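Re: [ridano-list] can drive, where are we at

Last updated: December
Comments: 4 | Shares: 2

Hi all, quick one before I run for the bus. Answering the message from last night and then a couple of things that came in off-list.

> Are we still doing the can drive after the holidays or is it done? I have
> bags in the garage and my car doesn't fit anymore. Also the flyer says
> crushed is OK and the sign at the Tonon depot says not crushed. Which is it??
> And what was the final count for the fall, I never saw it posted.

Still on. Same shed behind the Szűcs bakery, same key box. Please don't leave bags outside the door, the raccoons had two of them open last week and it took me most of a morning to pick up.

Not crushed. Flyer is wrong, my fault, I copied it from the old one. Tonon pays the deposit on whole cans only, they have to be able to read the code on the side. Crushed ones go by weight and we get next to nothing. Tabs can stay on.

Counts from the Tonon slips:

September 2,367
October 2,578
November 2,671

So going up, nice. The November slip got coffee on it but you can read the number. All of it goes to the pool roof same as before.

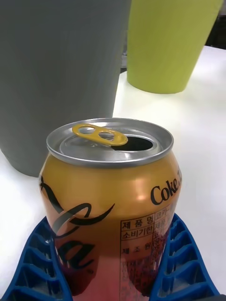

Do cans have to be rinsed before they go in the bag?

A quick swirl of water and shake it out, that's plenty. Sticky ones draw wasps in the summer and in winter they freeze to the bag and rip it. Leave them upside down on a rack overnight if you have the room. Don't use soap, it foams up in the bag and then everthing slides around in the van.

Bags. Clear only please, 60 cans to a bag, tie it and put a strip of tape on with the number. Tonon will take a taped bag without opening it if the number has been right the last few times, and ours has been. If you're short just write what's in there. An honest 41 is fine. The blue bags from Rirketti are too thin, two split on the ramp, so not those, even if they're on sale.

What we don't take: glass, food cans, paint cans (again!), anything with a cigarette butt in it. Cans from out of state can go in but mark the bag, no deposit on those, they go in with the crushed stuff.

Driving. I can do the first run in January, not the second. Need a van or a wagon with the seats down, takes a bit over an hour with the unloading. Go before 10 a.m. if you can, the line after that is awful. Park on the left side, the right is for trucks and they will yell.

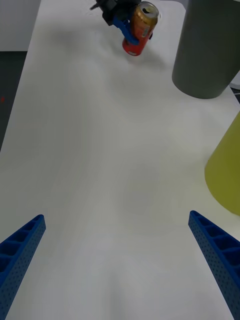 One reply came back that the shed should be open in the evening too, a lot of people on the hill don't get home until after six and end up with bags in the hallway for weeks.

Fair point. Bakery is OK with it till 8 p.m. as long as the light gets switched off and nobody blocks the delivery door. I'll put a note on the key box. Try it for January and see.

Flyer: will fix it this weekend, if anyone has the orignal file send it to me, mine is a scan of a scan. OK bus.

Related on this list
- Pool roof, second quote is in
- Shed key box, new code by email only
- Leaf pickup, upper Ridano
- Lost: gray mitten near the bakery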